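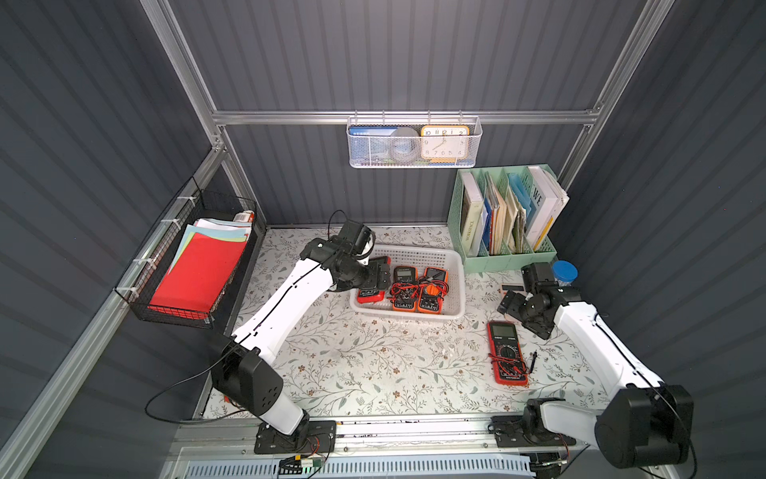

Sorting multimeters, both arms over the leaf-print cloth.

Tips for recording tidy-up examples at the bench

These are the habits we settled on at Brarance while recording pick-and-place examples for the Drundotton bench. They suit any two-arm setup on a tabletop.

Test leads are the hard part. Start with the leads coiled beside the meter, then move on to tangled ones once the operator is getting clean grasps. Keep both kinds in the set.

Change the starting layout every take. Turn the basket a little, swap which meter is on top, put one flat on the cloth. If you reset to the same spot each time, the arms learn the spot.

Mix colors. Red and orange meters side by side are good practice.

Leave the background things where they are for a full batch: file organizer, jar, hanging baskets. Move them between batches and write down what moved.

Pull the tablecloth flat before each take. A fold under a gripper will drag the whole layout. A patterned cloth is fine, but record some takes on a plain one too.

Take the 9 V batteries out if your meters will be dropped a lot.

Keep failed grasps. Tag them "retry" and let the operator finish the job. Of our first 297 takes we threw out 73, and Ffion Parry later went back and rescued most of them.

Swap operators after 2 hours. Takes get sloppy after that, mostly at the release.

Check cable slack on each arm before you start, with the arm at full reach.

Next up: jar lids. We want 600 takes by the end of February.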